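The closet is done! Well, the bedroom closet. The hall one is still a place where tote bags go to breed, but I am not thinking about the hall one until September.

I started at 7 in the morning with a big coffee, and my one rule was that everything had to come out onto the bed before anything could go back in. I've tried doing it shelf by shelf before and I just end up moving the same sweaters from left to right. With the bed as the work table you have to finish, or you don't get to sleep (very motivating around 9 p.m.).

I stripped off the comforter and pillows first so I had a flat surface, and that alone made me happy. I love this green sheet so much. I bought it in Renville when we were visiting my aunt, 18 dollars on the clearance table, and it has softened up beautifully. It wrinkles if you so much as look at it, and I don't care. Green sheet, gray headboard, plain white wall, it's the calmest corner of the whole apartment and I forget that when it's buried in laundry.

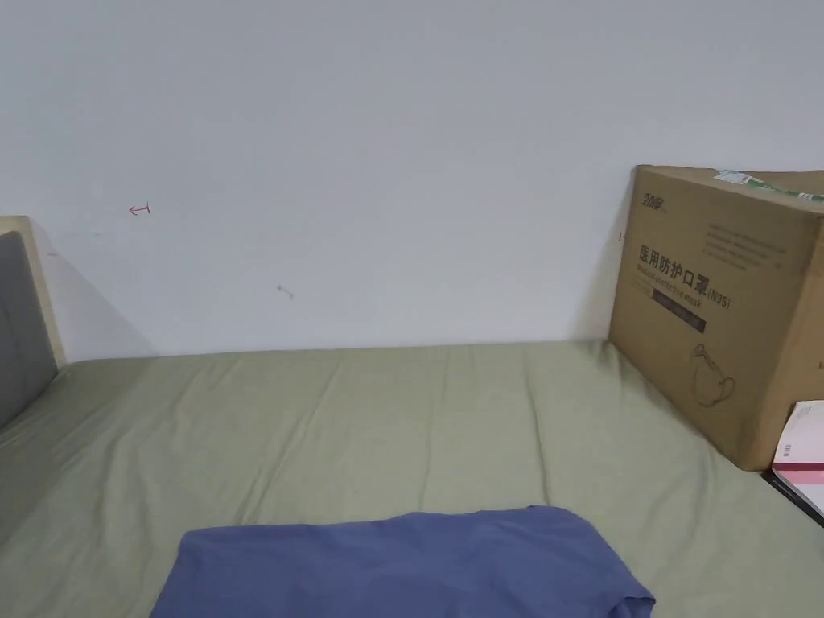
Folding was the part I expected to hate, and I ended up having the best time. My friend Fulgencio Lozano worked in a clothing store all through college and he taught me his way over the phone: sleeves in, bottom up to the collar, then in half again, and smooth it with your whole forearm instead of your hands. The forearm thing is magic! I refolded 22 shirts and they all fit in one drawer with room left over. One drawer! They used to take up nearly two and I still couldn't find the one I wanted.

Blues went together, then grays, then the loud stuff I only wear in summer. I know sorting by color sounds fussy, but I opened that drawer four times last night just to look at it.

Two bags are going to the donation place on Jadwood, and I kept exactly one thing I will never wear again, my old Adix 5K shirt, which has a hole in the armpit and is staying forever.

Next up is the wall. I've had it bare since we moved in and I go back and forth on it. There are a few little marks I keep meaning to wipe off, and then I'd like to hang something wide and low, maybe a woven piece. If you've put something up over a bed without drilling a million holes, please tell me how you did it. I'm renting and I'd like my deposit back.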